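Term three of the evening robotics course and we have finally been allowed near a robot with an arm. Sort of. It lives inside a computer, as do we, most evenings until the cleaner turns the lights off.

The set task: get a simulated house robot to tidy a simulated house. My own house has not been tidied since February but there are no marks for that.

Our team is called Zodeo. It was meant to be a placeholder. We typed it into the registration form and it is now on the certificate template, spelt correctly, so we're stuck with it.

The other teams are Clastow and Pastum. Clastow have matching hoodies. Pastum have a spreadsheet. We have a packet of bourbons and a shared folder with 45 files in it, nine of which are called "final".

How the scoring works, for those who asked (one person asked, and it was my mum): you get points for each object the robot picks up and puts somewhere sensible. You lose points for hitting the furniture. You lose a lot of points for hitting the walls.

After the first proper run we had lost a lot of points.

The arm code is based on something called the Symonenko planner, which the department has been handing down from year to year like a christening gown. The comments are in three languages. One of them just says "do not".

Do not what. Do not WHAT.

We did. It was the line that stops the elbow folding back through the shoulder. We put it back.

Update from the lab: the robot can now drive down a corridor. It drives down it the way I reverse into a parking space, with a lot of small corrections and a general air of apology, but it gets to the other end.

Update to the update: it gets to the other end if the door is open.

Doors were going to be my bit. I have spent two weeks on doors. I know more about sliding doors than is healthy for a person with a day job, and I've agreed with the rest of the team that we will be leaving the doors alone and going for the small objects instead.

Small objects are a nightmare, by the way. The gripper has two short fingers and our code has no patience. Mugs are fine. Anything thin and lying flat gets nudged along by a centimetre at a time until it falls off whatever it was on, and then it's on the floor, and then it's a floor problem, and floor problems are Pastum's speciality so of course they scored full marks for it.

The log from last night's test ran to 3,546 lines. I read it on the bus. Most of it is the robot asking whether it has arrived yet.

I sympathised. It was the number 61 and we were in a queue outside the garden centre.

Learned something useful, so this isn't all moaning: if your base is turning while your arm is still reaching, the arm ends up aiming at where the thing used to be. Stop the wheels, then reach. We'd had both going at once to save time. It saved four seconds a run and lost us every single pick.

Also learned that you can put two decimal points in a number in the settings file and nothing will complain. It will simply use zero. Our grip force had been zero for a week. We had been asking it to hold things by being near them.

Clastow offered to look at our code. Very kind. We said we were fine. We then waited until they'd gone home and did the thing they'd suggested while offering.

Right, progress. The grip is fixed, the wheels stop when told, and it picked up a mug on three tries out of four this evening. I have never been so proud of anything that doesn't know I exist.

Tomorrow we tackle orientation, or as the course notes put it, "the robot's estimate of which way is up". Should be a quick one.
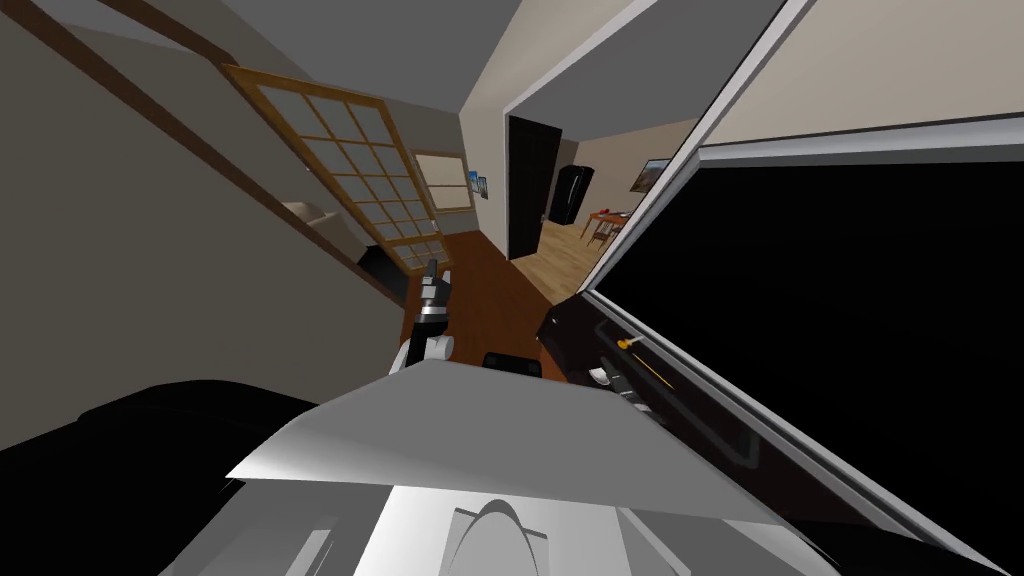

Simulation lab, August 7, 2018

It was not a quick one.

The hallway floor is running downhill, the sliding door is leaning like it's had a long lunch, and the fridge through the far doorway is being very brave about it all. The gripper is pointing up into the room as if it has a question. So do I.

The yellow-orange tip on the right belongs to one of those thin things I was complaining about. We were nowhere near ready to try it and I'd like it noted that I said so.

First theory: roll and pitch are the wrong way round somewhere between our code and the viewer. Swapped them. It got worse, in a direction I hadn't known was available.

Second theory: we're feeding degrees to something that wants radians. I've been on this course since last autumn and I would like to think we're past that.

We were not past that. One line, in a file I wrote, with my initials on it.

Fixed that, and the numbers coming out of the tilt check are sane again. Haven't dared touch the swapped axes yet. They may have been right the first time. I've written "CHECK THIS" on a sticky note and put it on the monitor next to the two other sticky notes saying "CHECK THIS".

Someone from Pastum walked past, tilted their head to look at our screen, and kept walking with their head like that all the way to the kettle.

Plan for the next session: put the axes back, run the mug test on a level floor, then try one thin object, once, with the grip force set to a number that exists.

If that works I'm going to add my own comment to the Symonenko code for next year's lot. Currently torn between an explanation of the units and "do not".

Bourbons have run out. Whoever's turn it is, it's not mine, I did the radians.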